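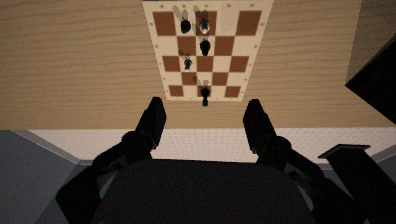

Chess pieces on a board set on a light wooden tabletop.

Product Review: Grallow Countertop Dough Divider
Prepared for the Wirolstead Catering Equipment Bulletin, 04/04/2025

The Grallow is a manual dough divider intended for small restaurants, school kitchens and cafes that prepare their own bread or pizza bases. It was tested in our training kitchen over one month of regular service. The unit was supplied on loan by the distributor, Lahlou, and has been returned.

Construction and setup
The body is painted steel with a removable stainless pan and cutting head. It arrives nearly complete. Our kitchen supervisor, Raíssa Leite, fitted the handle and feet in about 10 minutes using the wrench provided. The machine is heavy and should be lifted by two people. It needs a firm counter and enough clearance above it for the handle to be fully raised.

Performance
With a standard pizza dough, portions were even and required little correction on the scale. Softer doughs gave less consistent results. At high hydration, the outer portions were noticeably lighter, and the pan had to be floured generously to obtain a clean release. Operators who rested the dough before pressing it reported better results than those who divided it straight from the mixer.

The force required on the handle is moderate at first and increases toward the end of the stroke. Shorter members of staff found the last part of the movement awkward on a counter of normal height. A lower bench solved the problem.

Cleaning
The pan may be washed by hand or in a commercial dishwasher. The cutting head must be washed by hand. Dried dough collects behind the blades, and the narrow brush included with the unit is too soft to remove it. Áine Conneely, who inspected the unit for hygiene, recommends a stiffer nylon brush and a full wash after each shift.

Documentation and support
The printed manual is clear on safety but brief on maintenance. A parts list was sent by email on request. Replacement blades are sold only as a full set.

Assessment
The Grallow is recommended for kitchens working mainly with firm and medium doughs. Bakeries producing wet doughs should request a demonstration before ordering.

Rating: 4 out of 5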